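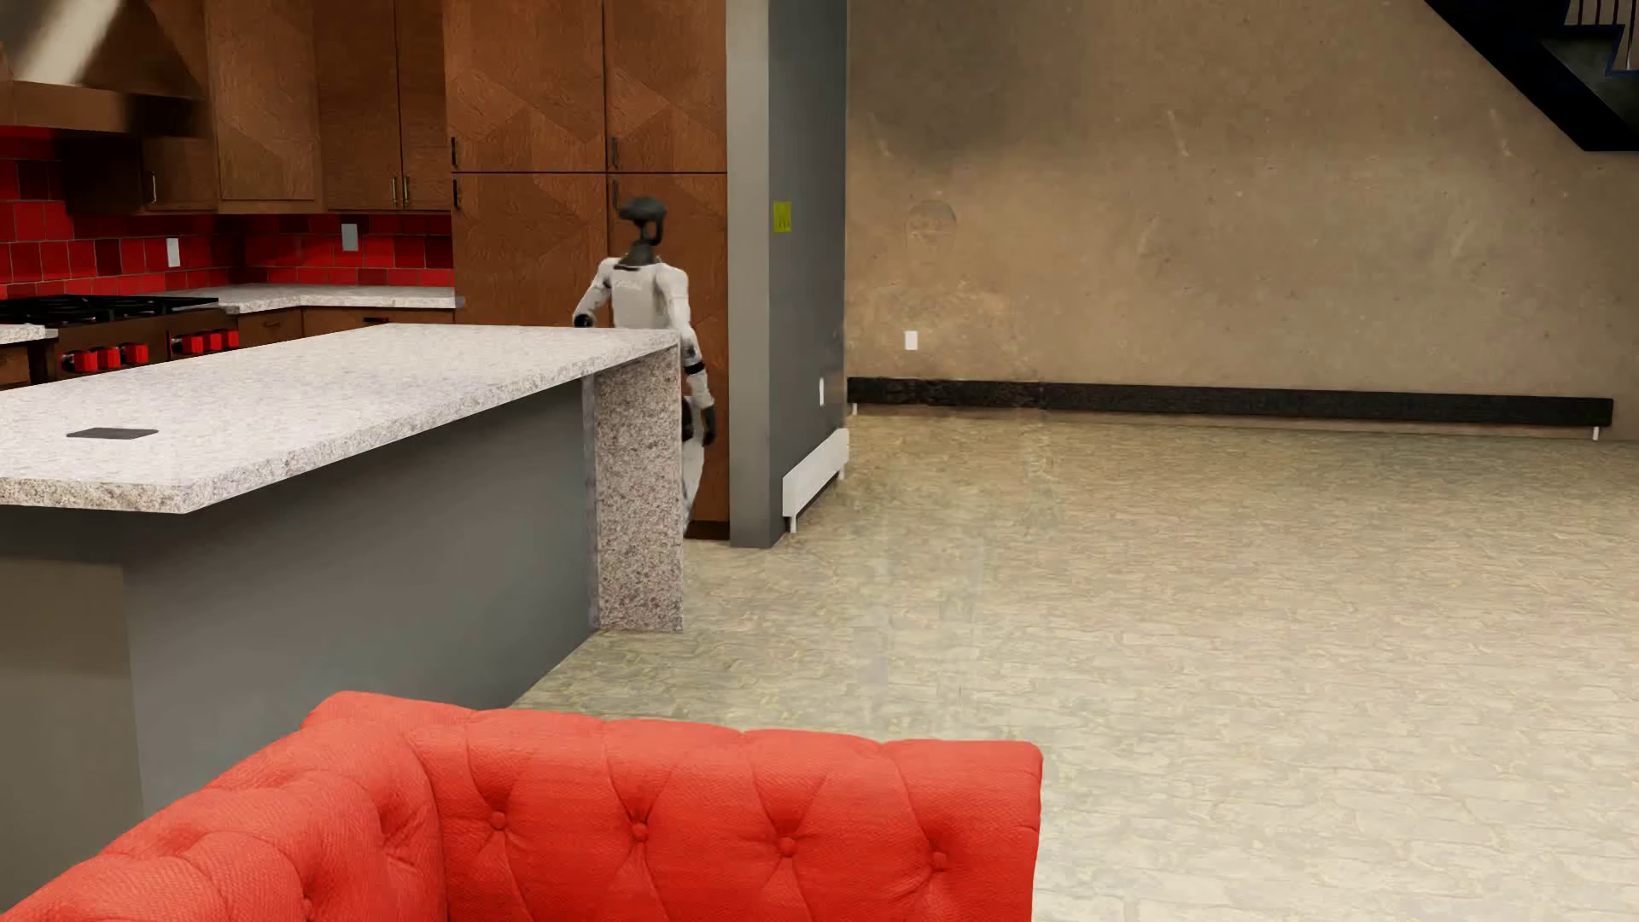

The humanoid in the simulated kitchen, at the far end of the island.

I've been using the Winero teleop kit from Pendeseo for 3 weeks now, mostly in the evenings after dinner, and I have opinions. Quick version for people who hate scrolling: the hand controllers are great, the foot pedal is not, and I'd buy it again.

So the kit is two hand controllers, a pedal for walking, and the Durley software that lets you drive a simulated humanoid through a house and save what you did as a demonstration. My goal was a decent pile of walking-and-reaching demos in the kitchen before I try any of it on real hardware. I'm at around 1000 saved takes. Yes, my wrists noticed!

Arms first. You move, the robot's arm moves, and the lag is small enough that I quit thinking about it by the second evening. Raising one hand over a countertop while the other stays down by the hip feels natural. Finger control is a bit mushy (you get open, closed and a vague in-between), but fine for learning the ropes.

Walking is where I got grumpy. The pedal is touchy, and turning near the end of the island took me 16 tries before I had one I'd want a robot to copy. There's a smoothing setting buried in the preferences. Turn it up to 4 and life gets better right away. 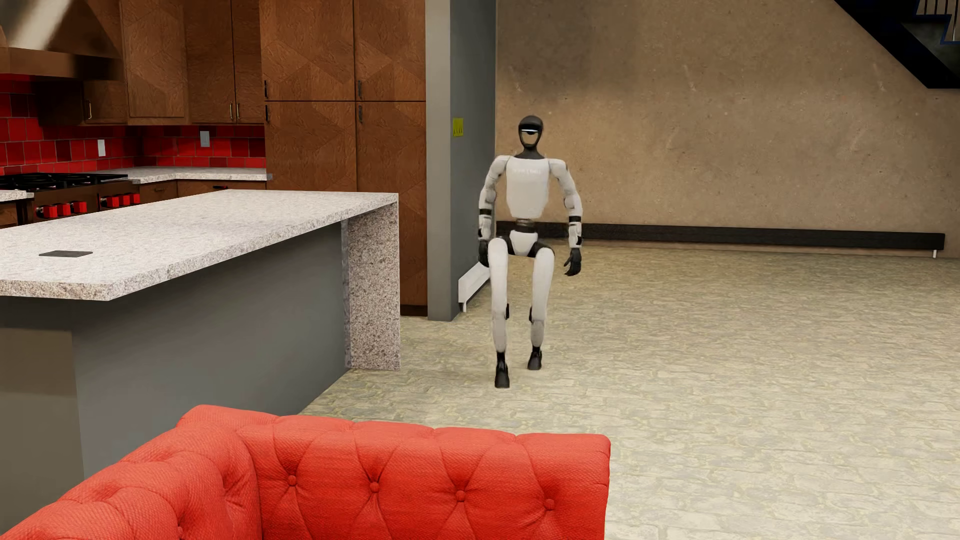
I also keep going back and forth on the view. I drive from behind the sofa because I like seeing the whole kitchen at once, but the red sofa back eats up the bottom of my screen and I lose track of the floor right in front of me. The head view fixes that and makes me a little seasick. Pick your poison, I guess.

Playback is my favorite part. You can trim the dithering off the start of a take and re-save it in a couple of clicks – my old Fallahi setup made me redo the whole thing. Export was painless too, although the file names it picks are a mess and you'll want to rename them as you go.

Four stars from me. If they ship a better pedal I'll come back and add the fifth.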